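Turasell to Open Tesisville Appliance Center in September

TESISVILLE, May 13, 2023 – Turasell, a regional seller of kitchen and laundry appliances, announced today that it will open a parts and repair center in Tesisville this September. The new site will serve 1,814 households now covered by the company's Semaan service plan.

The center will keep 932 parts in stock and employ 13 full-time technicians. Customers may drop off small appliances at the front counter or schedule a home visit for larger units. 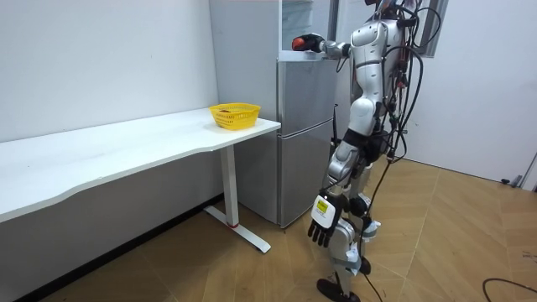 A silver two-door refrigerator on a wooden parquet floor.

Semaan plan members will pay no visit fee during the first 108 days of operation. Existing plans will transfer to the new center without any action by the customer, and current prices will remain in effect through the end of each contract.

The Tesisville center replaces the company's service desk at the Flundance shopping plaza, which will close on the day the new site opens.

Media inquiries: Turasell Office of Communications, Tesisville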